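4.2 De la détection à la prise du levier

Bon, passons à la partie qui nous a pris le plus de temps, et de loin : faire en sorte que Clikutard (notre planificateur) sache où mettre la pince avant de décider quoi que ce soit. La section 4.1 supposait des poses parfaites, lues directement dans le simulateur. Ici je retire cette béquille. Le module de perception, que nous appelons Girkard, ne reçoit que des images rendues et doit fournir la position du levier, celle du plateau et une carte d'occupation pour tout le reste.

La scène de base, baptisée Millet, a été construite par Roksolana Didenko, et je lui dois des excuses pour le nombre de fois où j'ai demandé de déplacer le mug. La table porte un plateau surélevé, un levier à boule noire et des distracteurs : petites balles, mug, cylindre orangé. Le plateau est peu profond et ses parois sont minces, ce qui donne des contours corrects en vue plongeante, même avec la pince tout près (figure 5).

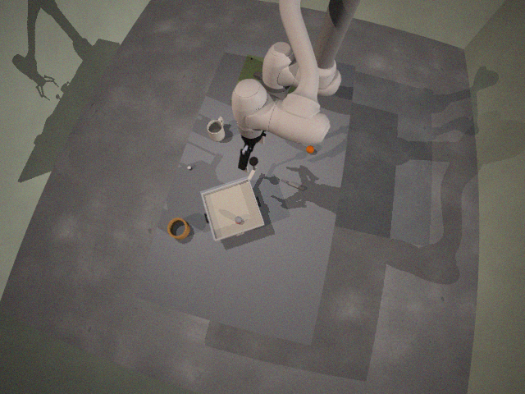
Figure 5. Vue plongeante de la scène Millet, pince à proximité du plateau. Notez les ombres portées du bras sur le sol et le mur.

Les ombres, parlons-en ! Ma première version de Girkard utilisait un simple seuillage de profondeur complété par un masque couleur, et les ombres du bras ressortaient comme des obstacles. Le planificateur contournait alors très poliment du vide. Nous avons fini par apprendre le masque sur 2 200 images rendues avec des éclairages tirés au hasard, et Clikutard a cessé ses détours les plus absurdes. Il en reste quelques-uns (voir la section 5), surtout quand l'ombre de la pince passe sur un objet clair.

Pour le levier, la stratégie est volontairement bête. On estime le centre de la boule, on place la pince ouverte à la verticale, on descend, et seulement ensuite on ferme. J'avais d'abord codé une approche oblique, plus courte dans l'espace articulaire et très élégante sur le papier, mais elle accrochait le bord du plateau une fois sur deux dans mes essais préliminaires. La descente verticale coûte un peu de temps et elle est beaucoup plus facile à déboguer.

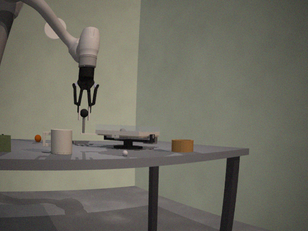

Figure 6. Boule du levier entre les deux doigts, vue latérale. L'écart est plus faible du côté gauche.

La figure 6 illustre bien ce que j'appelle l'erreur de centrage : la boule est entre les doigts, mais nettement plus proche de l'un que de l'autre. Si on ferme tel quel, un doigt touche avant l'autre et la tige encaisse une poussée que le modèle de contact n'attend pas. Nous avons donc ajouté une boucle de correction latérale, limitée à 7 itérations, qui recentre la pince avant la fermeture. Bernadette Gaillard a proposé de couper la boucle dès que la correction change de signe deux fois de suite, et nous avons gardé cette règle dans toutes les expériences.

Avant la descente, le planificateur passe par une pose d'attente, pince ouverte, bien au-dessus de la table. C'est là que Girkard refait une estimation complète avec la vue latérale.

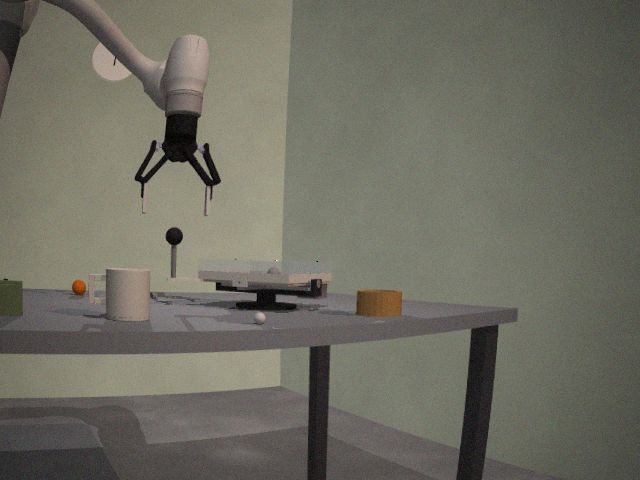 Figure 7. Pose au-dessus de la table, pince ouverte. Au premier plan à gauche du levier, le cylindre blanc.

J'aime bien cette vue parce qu'elle est pénible. La boule noire se détache sans problème, mais regardez le petit élément translucide juste à gauche du cylindre blanc : le réseau l'attribue tantôt au cylindre, tantôt au fond. Même souci avec le rebord du plateau, très pâle. Pour la carte d'occupation, nous avons tranché du côté prudent, et tout pixel indécis est marqué comme occupé.

Reste la vue circulaire de dessus. Elle déforme beaucoup, et j'ai longtemps essayé de la rectifier avant inférence. Mauvaise idée : l'interpolation abîmait précisément les petits objets. Nous travaillons maintenant dans l'image brute, avec un modèle de projection appliqué aux seuls points détectés.
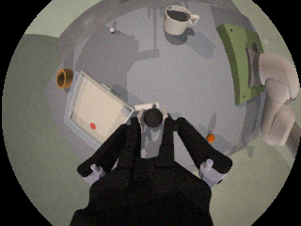
Figure 8. Vue circulaire brute, sans rectification. La pince occupe le bas de l'image, le plateau est à sa gauche.

Cette vue nous donne aussi l'intérieur du mug et la petite tache rouge au fond du plateau, deux choses qu'une vue rasante livre mal. En revanche, la pince masque une bonne portion de table, et la fusion doit en tenir compte : chaque vue vote avec un poids proportionnel à la surface qu'elle voit réellement. Les poids ont été réglés sur 11 configurations de Millet, puis figés pour les 1 000 épisodes de la section 5. Le jeu Damdale, lui, n'a servi à aucun réglage.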